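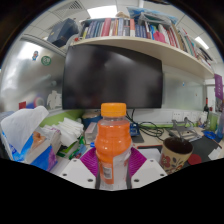
Orkier makes clothes for kids who refuse to wear clothes, or that's how the founder put it when we spoke in June. I have one of those kids, so I was hooked before we got to the fall line! The color running through it is a loud, happy orange, as bright as orange drink in a plastic bottle, and it turns up on cuffs, hoods and the insides of pockets. "I wanted one thing a child could spot from across a playground," she told me. "If they can find their own jacket, they'll put it on."

The label began with a single pair of pants, the Wumbei, cut wide at the knee with a soft waistband and no tags. She sewed the first 30 pairs herself, at night, and sold them at a street market in Nudia. "I took five home," she said, "and my son wore all of them." The fall version comes in moss, brick and that orange, and I love the brick.

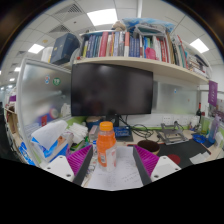

Do the sizes run small?

Most run true, but the Wumbei is roomy, so go down a size if your child is between two.

We talked for ages about fabric (I could have gone on longer). The sweatshirts are brushed cotton, heavy enough for a cold bus stop, and the seams lie flat so nothing scratches. "My toughest tester is my niece," she said. "She takes off anything that itches, wherever she happens to be."

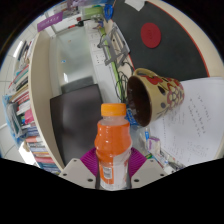
Bright bottle, patterned mug

The piece I keep thinking about is the Tirkov, a reversible vest with quilting on one side and plain canvas on the other. Last year's run was 1000 vests and they were gone before the first frost. This time she has ordered 3205, an odd number that she blames on leftover cloth — "the mill had a bit more, and I couldn't leave it there."

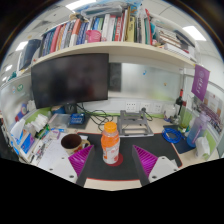

She is already sketching spring, with shorts that have real pockets and a sun hat that ties under the chin. My own kid has asked for the vest in orange. I'm getting the pants too, one size down.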